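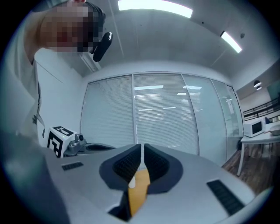

Pui-shan Shek objected, in her comments on the first draft, that a person who drinks tea with every meal may also be a person who eats little meat, and that the low ferritin values in our regular tea group could then come from the plate and have very little to do with the cup. We consider this the most serious objection to the results of Section 3, and the present section begins with it.

## 4. Discussion

### 4.1 Tea drinking and the rest of the diet

The objection is partly correct. When we looked again at the 1341 meal records that were entered in the Pikik diary, the regular tea drinkers indeed reported red meat less often than the other participants. The difference was small in the Linton group and larger in the Jerby group, where many families cook with fish and beans. After meat was added to the model, the link between tea at meals and serum ferritin became weaker, but it did not disappear. Tea taken between meals showed no clear link with ferritin, either before or after this correction.

The second observation is for us the more informative one. If tea drinking were only a sign of a certain kind of diet, we would expect to find the same pattern for tea at any time of the day. A person who drinks three cups between breakfast and lunch is as much a tea drinker as a person who drinks them with rice. The timing seems to matter, and this agrees with the common explanation that the polyphenols in tea bind the iron from plant foods while both are in the gut together.

We must be careful here. The diary asked the participant to mark tea as "with the meal" or "apart from the meal", and it left the border between the two to the participant. A cup that was started at the end of lunch and finished at the desk could be entered in both ways. We tried to correct for this by using the clock time of the entry, but many entries were made in the evening for the whole day, and the clock time then says nothing. We kept the participant's own answer in all the main analyses.

### 4.2 Strength of the tea

The diary did not ask how strong the tea was. It was left out on purpose, as in the pilot the question about strength produced answers that could not be compared: "normal" was the answer in almost every case, and the same word was used for a pale green tea and for a black tea that had stood on the leaves since the morning. We now think that the question should have been kept in another form, for example as the number of minutes on the leaves.

The kind of tea was recorded. Black tea was the most common, followed by green tea and by mixed herbal drinks. The herbal drinks were put in a separate group, although some of them also contain polyphenols in a considerable amount. Moving them into the tea group changed the size of the estimate only slightly. Tea with milk was reported mostly in Linton and too seldom to be studied alone.

### 4.3 Women before menopause

In women before menopause the link was stronger than in the other participants. This was expected, since the iron stores in this group are often low from the beginning, and a small loss in absorption is then easier to see in the blood. We do not want to make too much of this result. The study had 49 participants in total, and each smaller group within it is small enough that one or two unusual persons can move the average. The confidence interval was wide, and the test for a difference between the groups did not reach the usual level.

Iron tablets are a further difficulty. Participants who took iron at the first visit were not included, but 2 women began to take it during the study on the advice of their own doctor. Their later blood samples were left out and their earlier samples were kept. An analysis without these women altogether gave nearly the same estimate.

### 4.4 Measurement of ferritin

Ferritin rises during infection and inflammation, and a single high value does not always mean that the stores are full. For this reason C-reactive protein was measured in the same sample, and samples with a raised value were taken out. The rule was fixed before the analysis. It removed more samples from the winter visit than from the September visit, as one would expect from the number of colds, and the winter average therefore rests on fewer persons.

All samples were drawn in the morning after a night without food. Plain water was permitted. Some participants told the nurse that they had drunk a cup of tea before coming, and these visits were moved to another morning. We do not know whether others did the same and said nothing. For ferritin this would make little difference, but serum iron changes over the day and after food, and this is the main reason why serum iron is reported only in the supplement and is not discussed in the text.

The samples from both sites were analyzed in the laboratory in Linton with the same method. The Jerby samples had to travel, and they were frozen before transport. A set of samples was measured both fresh and after freezing, and the two results were close to each other.

**Figure 2.** A person seated at a round table, holding a hand-held gripper in each hand. 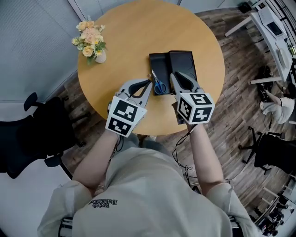
King-fai Fang remarked, when the results were read at the Peng seminar, that hemoglobin was normal in nearly all the participants and that a lower ferritin without anemia may have no meaning for the person concerned. He asked whether we would really advise someone to change a habit of many years for a number on a laboratory sheet.

Our answer is that the study was not planned to settle this. Low stores without anemia have been connected with tiredness in some trials and not in others, and we did not ask about tiredness in a way that would permit a conclusion. For a healthy man with full stores we see no reason to move his tea. For a woman whose ferritin is already near the lower limit, waiting an hour after the meal is a cheap measure with no known harm, and it can be tried before tablets are considered. This is a practical opinion of the authors and does not follow directly from the data.

### 4.5 Coffee and other drinks

Coffee with meals was also connected with lower ferritin, but the estimate was not precise. Most coffee in our records was taken at breakfast, where the food contained little iron, or in the middle of the morning without food. Orange juice and other sources of vitamin C, which help the absorption of iron from plants, were more frequent among those who did not drink tea at meals. It is possible that part of the effect we give to the tea belongs to the missing juice. The two cannot be separated well in our data, as very few meals contained both.

### 4.6 Limitations

Besides the points given above, we note that the participants chose themselves to take part and were probably more interested in food than the general population. Several of them said at the last visit that they had changed what they ate after they started to keep the diary. A diary that is filled in every day may act as a kind of treatment, and the later records could for this reason be less typical than the first. When only the first week of records was used, the direction of the main result was the same, with a wider interval.

The study was observational, and no participant was asked to drink more tea or less. A crossover trial, in which the same person takes tea with meals in one period and between meals in the other, would answer Shek's objection directly, on the condition that the food is held the same in both periods. Ferritin changes slowly, and each period would have to last for some months. We have begun to prepare such a protocol with the Linton site, and the question on minutes on the leaves is included in it.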